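Home | About | Archive | Links | Contact

Filed under: Press freedom, Courts & secrets

May 22, 2023

Quick one tonight, train in the morning and I haven't packed. But I said I'd write up the Mollthorpe hearing so.

For anyone new: Jacqueline Gilbert was a records clerk at the council. She gave a local reporter a bundle of emails about the Skullport contract, the camera one, where the council paid to have number plates logged on every road into town and told residents it was a traffic survey. 70 pages. The paper ran two stories, then got a letter from the lawyers, then ran nothing.

She was sacked in September. Now the council wants the reporter's notes as well, and that's what this hearing was for.

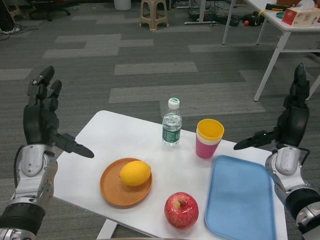

I got a seat at the back. Public gallery is tiny, two rows, and half of it was council staff. Which is their right I suppose. The council's barrister kept saying "stolen material". Never "emails", never "documents". By lunch the judge was saying it too and I don't think he'd noticed.

Solène Perrin was up for the reporter's side and she was very good. Slow, polite, wouldn't be hurried. Her point was simple enough – if you hand over the notes to find out who else talked, then no one talks again, and the next traffic survey can be whatever it likes. She asked twice what harm the stories had done. Twice she was told that was confidential.

Think about that for a minute. The harm is secret. The thing that caused the harm was in the newspaper, on sale in the Co-op.
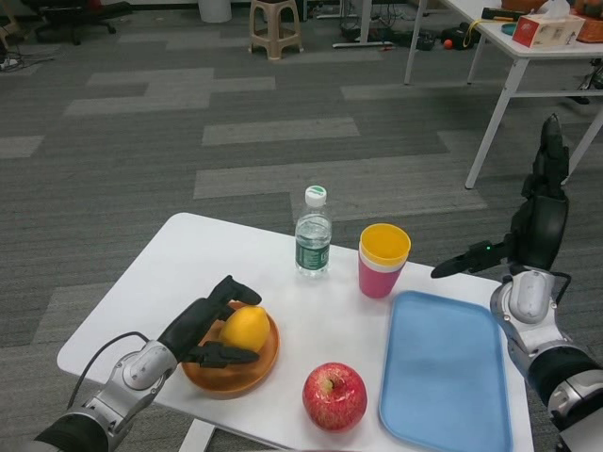 Anyway. Bouvier, the council's head of legal, gave evidence after lunch. Said there'd been a review and the contract was "proportionate". Who did the review? His own office. Can we see it? No. I wrote that down and underlined it so hard the pen went through.

What bothers me most is the pace of it all. Gilbert has been out of work for months, the reporter has been told not to discuss it, the paper's gone quiet. They don't need to win. They just need it to carry on untill everyone is broke or bored.

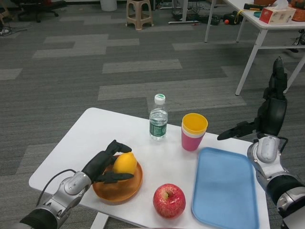

Ruling is reserved, so we wait. No date given. If you want to do somthing useful, write to your councillor and ask for the review by name. Short letter, one question, ask for a reply in writing. Mine has ignored me so far but he can't ignore all of us. Well he can. Make him work at it.

Right, packing.

Comments

dorico_dan: Same council that lost my planning objection. Will write tonight.

Marsh Lane Pat: Was there too, other end of the back row. You missed the bit after the break where the judge asked if the cameras are still on. Long silence. Then "I would need to take instructions".

hgw: Not sure I agree. She signed a confidentality agreement, she knew what it said. Still think they should publish the review though.

← Older post | Newer post → | Back to top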